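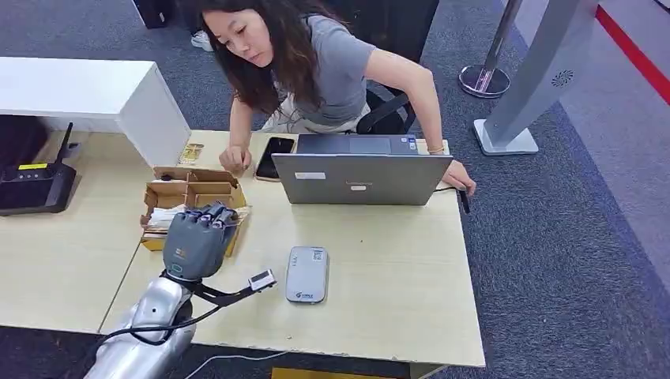 One reader of the spring comparison asked why we measure wobble at typing height when every sit-stand desk is stiff at typing height. The complaint was reasonable. The Vinstead frame was therefore tested at three heights: fully lowered, at elbow height for a seated user, and at the top of its travel.

Vinstead sells the frame alone or with a top. Ours came as the complete kit at $796, before shipping. The frame is a two-motor design with three-stage legs and a lowest setting of 691 mm, measured from the floor to the underside of the top. Shorter users should check that number first. With a 30 mm top fitted, the work surface sits too high for some people to type without a footrest.

Assembly

The crossbars slide to suit the top and lock with four set screws per side. Maximum frame width is 1,866 mm. The printed instructions leave out the torque for the foot bolts, and the hex key in the box is too short to apply much of it. A ratchet with a 5 mm bit did the job. The pilot holes in the supplied top lined up with the brackets. On a Trostent top of the same width they did not, and had to be redrilled.

Route the motor cables before fitting the controller. The left cable has almost no slack once the crossbars are fully extended, and the clip supplied for it pulled off its adhesive in the second week. A screw-in clip holds.

Stability

Front-to-back movement is low at seated height and noticeable at full extension, where firm typing shakes a monitor arm clamped near the rear edge. Side-to-side movement is well controlled at all three heights. The cheaper Driltar frame, which uses two-stage legs, was stiffer front to back but stops too low for tall users.

Handwriting is a harder test than typing, as the forearm loads the front edge and then releases it. At seated height the Vinstead passed. Standing, there was a slow rocking that stopped after the heel of the hand lifted.
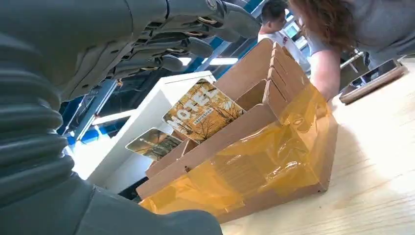 Another owner reported in the comments that the anti-collision sensor tripped whenever a full drawer unit was hung from one side, and wanted to know if ours did the same. It did, on the middle sensitivity setting. The lowest setting cleared it, and the desk still reversed when it met a foam block.

Controller

Four presets, a child lock, and a display that goes dark after a short idle period. The buttons need a deliberate press. There is no single-tap travel to a preset unless the lock is off, a detail the manual puts in the section on error codes. Resetting means holding the down button until the legs bottom out and the display blinks. We had to do this once, after a power cut.

Noise

Quieter going up than the Sawatzky we use as a reference, and slightly louder coming down. Both have a click at the end of travel. Neither would disturb a phone call.

Rating

Recommended for seated work with occasional standing. For a heavy monitor arm used at full height, the Sawatzky remains the better frame. Replacement feet and control boxes are listed on the Vinstead parts page, but the crossbars are not.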